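Washing fleece at home, the quick version. Updated 17/06/2019

Had a few emails asking how I do it so here goes. Writing this between loads.

## What you need

- raw fleece, already skirted (pull off the mucky edges, be ruthless)
- mesh bags
- dish soap, the plain stuff, nothing with softener
- a thermometer
- a tub you won't want back for the kitchen

## Soak

Cold water first. Overnight if you can. Water goes the colour of strong tea — good, that's dirt you don't have to scrub. Drain, do it again. Fleeces from the Nedelcu place usually want three cold soaks, they have that red dust.

## Wash

Hot water, 74 degrees at the tap end if your heater goes that high. Soap in AFTER the water or you'll be rinsing foam all day. Lower the bags in. Push down gently, then hands off. No swishing, no squeezing, no running water on top of the wool. Thats how you get felt.

14 minutes. Not longer. If the water cools the grease goes straight back on the fibre and sets like candle wax. Meenakshi Kamath leaves hers in for half an hour and gets away with it, but her laundry is a lot warmer than mine.

Lift out, drain, repeat. Merino takes me 4 washes, crossbred two.

## Rinse

Same temperature as the wash. Important!! Going from hot to cold shocks it. Two rinses, splash of vinegar in the last one if you like. Spin in the bag, spin only, check the machine doesn't spray water during the cycle. Ours did. Lost a lovely grey fleece that way.

## Drying

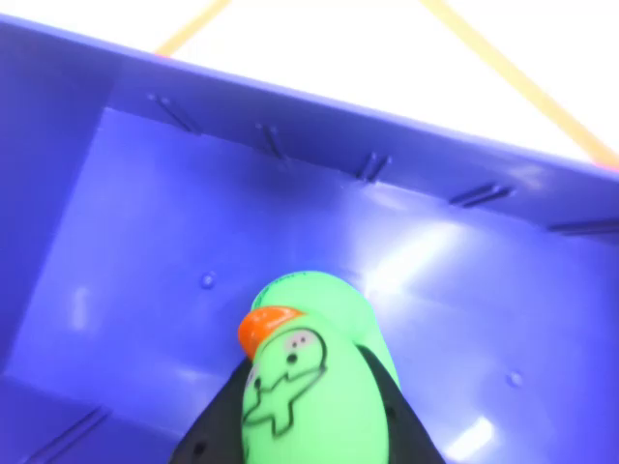
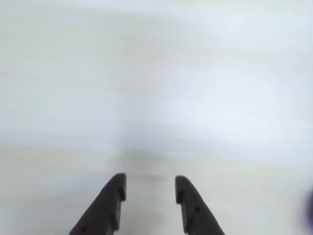 Airflow matters more than heat. Old flyscreen across two chairs, wool opened out in a thin layer, turn it when you walk past. Don't leave it heaped in plastic, a deep purple bin with ribs moulded down the inside wall will still hold damp at the bottom and the locks go musty in a day or so. Bins are fine for storage once its properly dry. In September I allow three days, winter more like a week. Feel the butt ends, they're always last.

Next up is carding — half written, will post when the shearing's done.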